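Food Storage Habits in Student Share Houses: A Study of Dry Goods Waste in Restdale

Prepared by Cirilo Olvera and Theresia Kälin
Household Resource Studies, second-year project

Summary

This report presents the findings of a one-semester project on the storage and disposal of dry foods in student share houses in Restdale. Most public advice on food waste deals with fresh produce, dairy and leftovers. Pasta, rice, flour and pulses receive less attention, as they are cheap and keep for a long time. The authors wished to learn whether these foods are thrown away in any real quantity and, if so, at what point in the year. A total of 71 residents completed a written survey, and two households agreed to keep a cupboard diary.

Background

Share houses differ from family homes in the way food is bought. Each resident tends to shop alone, and several open packets of the same item may be held in one kitchen. Spaghetti is a common case. It is often sold in 500 g packets, a quantity that a single person may take several weeks to finish. When a lease ends, part-used packets are left behind or put in the bin, and incoming residents are reluctant to use food of unknown age.

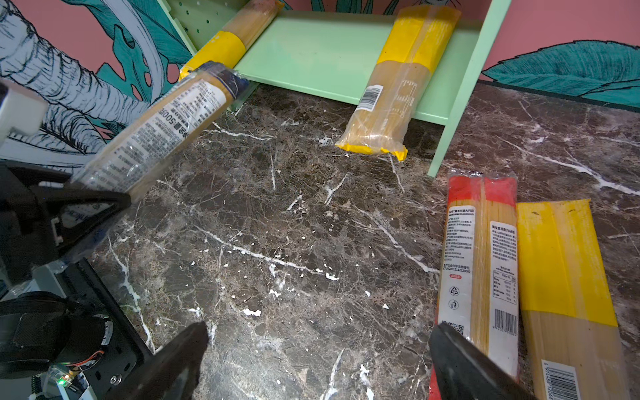
2. Method

The survey was distributed on paper through the Griten student centre and was open to any resident sharing a kitchen with at least one other person. It asked what dry foods were held, how they were stored once opened, and what was done with them at the end of the last lease. No names or addresses were collected.

The diary households are referred to as House A and House B. House A is a brick terrace near the Rorkance tram stop with one kitchen cupboard per resident. House B is a newer flat in which all dry goods are kept on shared shelves. Residents recorded each packet opened, finished or discarded. The authors visited each house at the start and end of the diary period to check the entries against the cupboards.

Limits of the method should be noted. The survey relied on memory, and respondents who care about waste may have been more willing to take part. The diaries began in August, in the middle of a lease, and so do not capture a moving period directly.

3. Findings

3.1 Duplicate packets

Duplicate packets were the main feature of House A. Residents often opened new pasta while an open packet of the same kind sat in another person's cupboard. In House B this was less frequent, although disagreements over who should replace a finished item were recorded more than once.
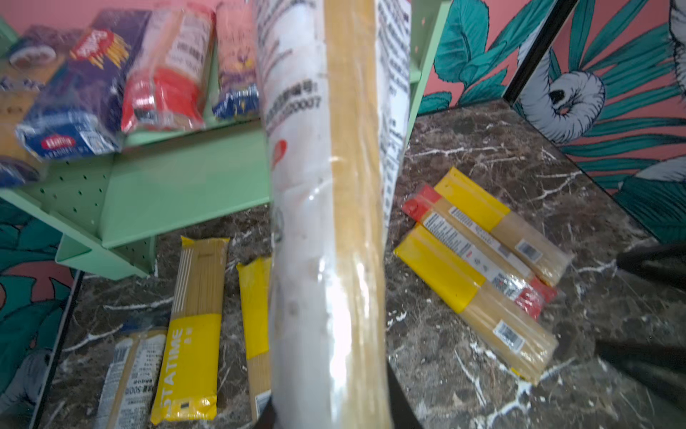 Survey answers followed the same pattern. Respondents with separate cupboards were more likely to report that they did not know what their housemates had in stock. Several wrote that they would be happy to share staples but felt awkward raising the matter, particularly in the first weeks of a tenancy.

3.2 Storage after opening

Clips, rubber bands and folded packets were the usual means of closure. Few respondents used jars or sealed tubs, and those who did had generally brought them from a parental home. Pantry moths were mentioned by a small group of respondents, all of whom had discarded flour or rice as a result. Long pasta was described as awkward to store – the strands slide out of an open packet, and most tubs are too short.

3.3 Labels and dates

Many respondents were unsure of the difference between "best before" and "use by". Some had discarded dry pasta on the day its best before date passed. Others removed packaging and kept no record of the date at all. International students also raised the question of labels in languages their housemates could not read, and said that food they left behind was seldom used by the next residents.

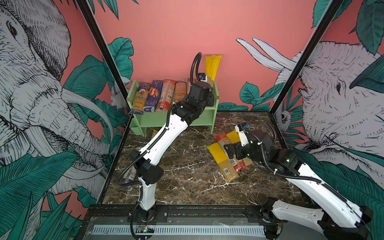

Disposal at the end of a lease was the largest single source of waste reported. Respondents cited lack of time, full luggage and cleaning inspections. Only a few knew that the Griten centre accepts unopened dry goods, and none had a clear idea of where opened goods could go.

4. Recommendations

The authors recommend that the student centre place a short guide to date labels in its move-in pack, together with a one-page cupboard list that housemates may fill in jointly. A collection point should be open during the final fortnight of each semester, when residents are packing. Household agreements could include a line on shared staples – who buys them, and what happens to them when a person moves out.

Further work should follow households through a full change of tenancy. A weighing exercise would also be of value, as the present study recorded packets and did not measure the amount left in each.

5. Acknowledgements

The authors thank the residents of House A and House B for keeping their diaries through the assessment period, and the front desk staff at Griten for handing out and collecting the survey forms. The survey form and blank diary sheet are held with the department and may be borrowed on request.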